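Shiny White, Dull White: Why My Whiteboard and My Mouse Don't Look the Same

By Nayeli Sandoval

I got a letter in March from a reader named Fulgencio Cervantes, and it had one question in it, written in very big letters. He wanted to know why you can wipe marker off a whiteboard but you can't wipe it off a wall. I started writing him a short answer. Then I looked at the things on the table, got interested in a computer mouse, and the short answer turned into this page. Sorry, Fulgencio! I promise your question gets answered.

Two whites that aren't the same

Lots of things around a desk are white. Paper is white, some mugs are white, and so are plenty of whiteboards and computer mice. If you only had the word "white" to go on, you might think they'd all look the same, but your eyes pick up something else as well. They notice how light comes bouncing off.

Think about throwing a ball at a smooth gym floor. You can pretty much guess where it will bounce. Now think about throwing it at a big pile of rocks. It could go anywhere! Light does something like that too. On a very smooth surface it bounces off neatly, all in one direction, and you get a bright streak or a sparkle where the lamp is reflected. We call that glossy. On a surface with teeny tiny bumps (much too small to see, and usually too small to feel) the light scatters off every which way, and the sparkle gets spread out into a soft glow. We call that matte, and it rhymes with cat.

A whiteboard is glossy. A lot of mice are matte, or close to it. See how soft the gray shading is on the curved one, and then look for the bright spot of glare on the flat one, over by the red squiggle.
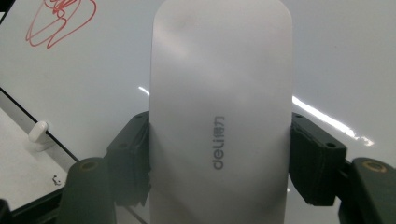 The board is next. 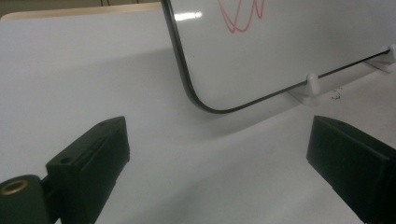 So why can you wipe a whiteboard?

Okay, Fulgencio, your turn. The shine is a big clue.

A wall may look flat, but if you could shrink down to the size of a speck of dust and go hiking on it, you'd find pits and hills all over the place. When you draw on a wall with a marker, the ink runs down into the pits and dries there. A cloth slides right over the top and can't reach it. (This is also why grown-ups get a certain look on their faces when you walk past a wall with a marker.)

A whiteboard has a hard, smooth coat with hardly any pits at all. The ink has nowhere to hide, so it has to sit on top.

The ink is special too. Dry-erase ink has three main parts in it. There's the color. There's a liquid that carries the color out of the marker and then dries up into the air very fast, and that liquid is what you smell when you take the cap off. And there's a slippery ingredient that keeps the color from grabbing onto the board. Once the liquid is gone, you've got a thin layer of color resting on something slippery, and one wipe lifts it away.

A permanent marker has a sticky ingredient in place of the slippery one. It will hang on even to a nice smooth board. I did this once, on a board that was not mine, and I had to wipe at it 36 times before my arm gave up. I would like to tell you I was a child. I was not.

What about the mouse?

You hold a mouse in your hand for a long time, so it makes sense for it to feel nice there. A matte finish often feels less slippery than a glossy one, and it's good at hiding fingerprints. On something very shiny, every greasy thumb shows up. (Try it with a spoon after you've had chips.)

The really clever part of a mouse is on its belly. Most mice have a little light down there and a tiny camera next to it. Some people are surprised by that one! The camera looks at the table and takes pictures incredibly fast, often more than 2,000 of them in a single second. Each picture shows all those bumps and specks I was talking about. A chip inside compares one picture with the next, works out which way the bumps have moved, and the arrow on the screen goes the same way.

A wireless mouse has one more job, and that is getting the message to the computer without a cord. It does it by radio — the same family of invisible waves that brings music to a car. You can't see them or hear them.

Now put the two things together. A mouse needs bumps to look at, and a whiteboard has hardly any. So what do you think happens if you try to use your mouse on top of a whiteboard? I'll leave that one for you to find out. Some mice manage and some get very confused, and the arrow jumps about like a grasshopper.

Be a shine detective

You'll need a flashlight and a room you can make fairly dark. Ask before you close all the curtains.

1. Collect some white things. I used a sheet of paper, a plate, a sock, and an egg.

2. Put them on a table and shine the flashlight at them from the side.

3. Look for a sharp bright spot. If you find one, that thing is glossy. If the light just makes a soft patch, it's matte.

4. Move your head slowly from left to right while you look at a glossy one. The bright spot moves too!

5. Write down what you found. If you have a little whiteboard, write it on that, and then you can check the board as well.

My egg was matte, my plate was very glossy, and the sock was a sock. Put a drop of water on a matte thing (the egg is a good one, please don't use anything with a battery in it) and look again with the flashlight. The water fills in the bumps, and the wet patch goes shiny until it dries.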